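The Computer Stays Till It Quits

I've been trying to kill the family computer for years, and it won't go.
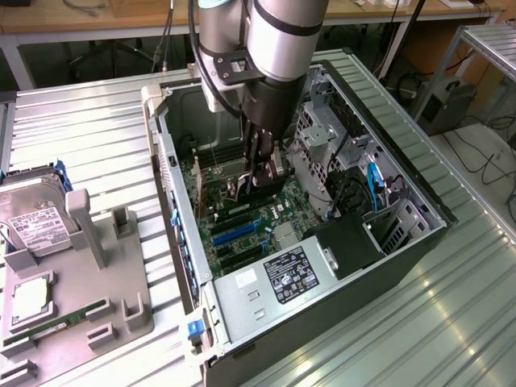 It's a big gray lump my aunt bought when I was still in school, and it came to me with her desk, her stapler and a shoebox of recipes. Every spring I tell myself I'll get something slim and quiet. Then March rolls by, I open a spreadsheet, it works fine, and I spend the money on tomatoes.

My friends think I'm cheap (I am, a little). But I've gotten curious about how long we hang on to stuff, so I started asking people. My neighbor Ok-hee Son has a rice cooker older than her marriage. She's replaced the cord, the lid and the little foot at the back, and she'd fight you for it. Her brother drives a van with 2 different colors of door.

Then I went down to Christodoulou, the repair shop on Gorholm Street, where the bell over the door is louder than the traffic. I brought a toaster. The man at the counter wanted $8 for a new spring and told me all about his divorce while he put it in. I'd have paid double! He has shelves of lamps nobody came back for, and if you like one he'll sell it to you for whatever's in your pocket.

Now, I'm not a saint about this. I bought a Fulla blender last year when my old one was only making a funny noise. I still feel bad when I see the old one in the garage, next to a bread machine I have used exactly never.

What I like about old things is that I know their moods. The computer wants a minute in the morning, same as me. The oven runs hot on the left, so cookies go right. My sister has a new oven that sends messages to her phone, and she burned the pie anyway, sitting there reading the message.

Anyway, the toaster's great. I had two slices this morning with too much butter, and I'm taking the iron in next.

Got something old you can't part with? Write to Idow Magazine, P.O. Box 3201

300 shares | 8 comments

© Idow Magazine. All rights reserved. Back to top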